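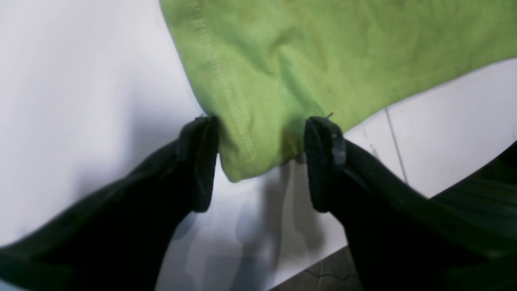 Re: night guard — hard or soft?

Marcus,

quick one between patients, sorry for the fragments. Your message is quoted at the bottom.

Short version: hard acrylic, lower, if the dentist will do it. I had the soft kind first and chewed through it by May. Jaw was sorer in the mornings than with nothing in. My sister-in-law had the same thing happen with hers. Not everybody, some people love the soft ones, but if you're already cracking fillings I would'nt bother.

Price — 628 for mine through the Larley office, fitting included. The Medrano clinic quoted me 1302 for what looked to me like the same guard plus a bite scan. Ask for the itemized quote. If they put the scan on a separate line you can say no to it.

The Trikano boil-and-bite from the drugstore: fine for a week while you wait on the lab. Mine went cloudy and tasted like a garden hose. Cold water only when you rinse the real one, hot will warp it. Brush it with plain dish soap, toothpaste scratches teh surface.

First few nights you'll drool. Wear it 20 minutes in the evening before bed so you get used to it. If one tooth hits before the others go back and have it adjusted, don't wait for it to "settle". Mine took two visits.

And get that upper molar looked at regardless. Cold pain that hangs on after you swallow isn't the grinding, or not only.

More later if I get a minute —
R.

On Sat 4 November, Marcus Zamora wrote:
> Hi all, dentist says I'm grinding and wants to make me
> a guard. Cracked filling number two this year. She offered
> hard or soft and I had no idea what to say. Anyone been
> through this? Also one of the upper back teeth aches
> with cold drinks, she thinks it's from the clenching.
> Insurance pays nothing so cost matters.
> Marcus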